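Nusrat Biswas
Okay friends, a longer one tonight, so get yourself a tea. A bunch of you asked what I think of the Holteo kit, the hand-held gripper set for recording chores, and after 16 days with it I finally have opinions!

Nusrat Biswas
Quick background for the new folks: I teach household tasks to robot arms for a living, which mostly means I do laundry very slowly with a tool in each hand. My old pair came from Pirnov and served me well (bless them), but the triggers were getting stiff and my thumbs were complaining every single evening.

Nusrat Biswas
The Holteo set comes as two grippers, a charger, a strap I haven't found a use for, and a pouch of spare fingers. Setup took me 25 minutes, and a good part of that was hunting for the firmware page. The printed guide sends you to the wrong menu. Holteo, if you're reading, page 7!

Nusrat Biswas
What I love: the squeeze. It's light and even all the way through, and you can feel when you've got one layer of fabric and when you've got two. On the old ones I was always guessing, and a T-shirt would come up with half the blanket attached.

Nusrat Biswas
What I don't love so much: the weight sits forward, so after a long morning my wrists know all about it. I've started doing short rounds with a proper break in between, and that helps a lot. Somebody at De Smet told me they wrap the handle with tennis tape, and I'm going to try that next week.

Nusrat Biswas
Clothes are where I've spent most of my time, because that's what the folks at Graststead want from me this season. Shirts with long sleeves are the real test, if you ask me. A towel has four corners and behaves itself, but a sleeve goes wherever it likes.

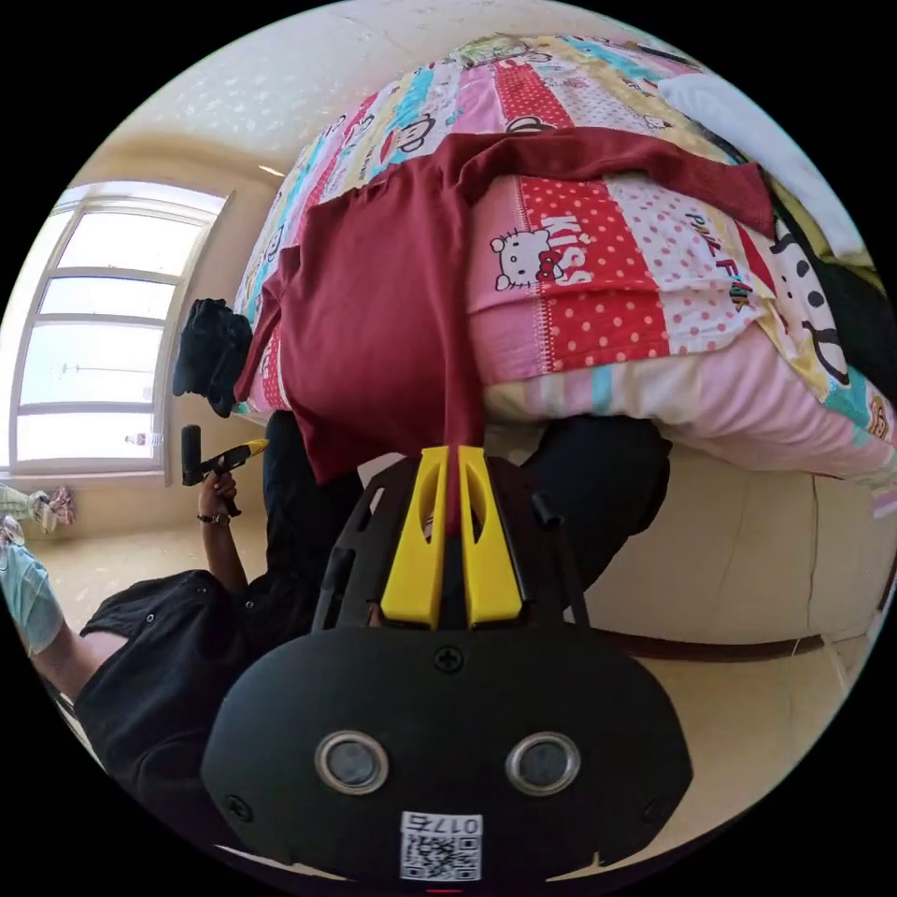
Nusrat Biswas
My best tip so far is to pinch a narrow fold and lift slowly, and to let the rest of the cloth hang and settle before your second hand comes in. I used to rush that part and then spend ages sorting out the twist afterwards.

Nusrat Biswas
Battery has been fine, and the files copy over without fuss. I'm up to 3302 clips and only had to throw out a handful, mostly my own fault for talking to the cat and forgetting what I was doing.

Nusrat Biswas
So would I buy it again? For fabric, yes, happily. For kitchen things I want more time with it, and I'll start on cups and lids on Monday. If you've tried the softer fingers, please tell me how they're holding up, I've been going back and forth on ordering a set!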